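Search this site
Enter keywords
Print this page | E-mail this page

Predbridge Oral History and Print Room
Progress report, spring through September

Hi Tarcísio,

You asked for something longer than my usual two paragraphs, so get yourself a coffee. I'll go through the collection first, then the booklet, then the money, and then the bit where I ask you for something.

The big job this year was the Medeiros letters, and I'm happy to say every one of them has now been read, numbered and put in a proper sleeve. The final tally is 1,866, which is a lot more than the family thought they had when they handed over the boxes! Most are between the two sisters, written back and forth across the river when one of them had married and moved to Candis and the other stayed to run the bakery. They wrote almost daily for years (the price of flour, whose cow got out, a very long feud over a borrowed cake tin). I've typed up 300 of them in full so far. I'd hoped for more by now, but the older sister's handwriting gets very small when she's cross, and she was cross through most of one winter.

On the recordings, we did well over the summer and then slowed down. People are easy to catch in June and impossible in August. The talks with the former ferry hands are finished and have been copied to both drives. The cannery women are half done. Two of them asked to be recorded together, and I said yes, and the result is wonderful to listen to and dreadful to type, with both of them laughing over each other the whole way through. I've asked them back one at a time to fill in the gaps. They've agreed, though I suspect they'll turn up together anyway.

Now the booklet. We went with Dandex for the printing after all. Their quote for 2,000 copies was hardly more than for 1,000, and I was very tempted, but we have nowhere dry to keep that many, so I ordered the smaller run. The proofs came back with the map on page nine upside down. That's fixed. The ferry timetable now has its own page too, which the ferry hands were firm about.

The cover took longer than any of the inside pages. I wanted something that felt like a kitchen table, where most of these letters were written, and the first three samples from Dandex were so pale and so gray they looked like office folders.

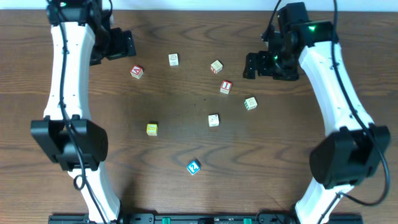 Color has been the sticking point with the cover, and we've been back and forth on it more than I'd like to admit. The brown I keep asking them for is the one in that tabletop, dark, with the lighter streaks running along the grain and those wavy, pointed shapes in it. A flat brown just goes muddy once it's printed on the rough stock. They're sending two more samples, one with the grain running sideways like that and one with it running up the spine, and I'll mail you both before I sign off on anything.

Spending is on track. Sleeves and boxes came in under what we set aside, and typing help went over by nearly the same amount, so I moved the one across to the other as your last note said I could. Receipts are in the blue folder on the shared drive. The printing deposit is paid and the balance is due on delivery. I haven't touched the travel line except for bus fares to Candis.

What's slipped: the reading evening. The hall roof is being done and they can't give me a date yet. I don't want to squeeze it into the library — it holds too few, and the cannery women alone will bring half the street.

So, the ask. Could we carry the travel money over into next year? The younger sister's granddaughter has a trunk of replies that never made it into the family boxes, and I'd like to go and see it before she moves. I'd only need a night away. If you can let me know by the end of the month, I'll write to her straight away.

I'll send the index as soon as I've fixed the numbering in box four, where I managed to skip a whole bundle and had to go back with a pencil.

Print this page | E-mail this page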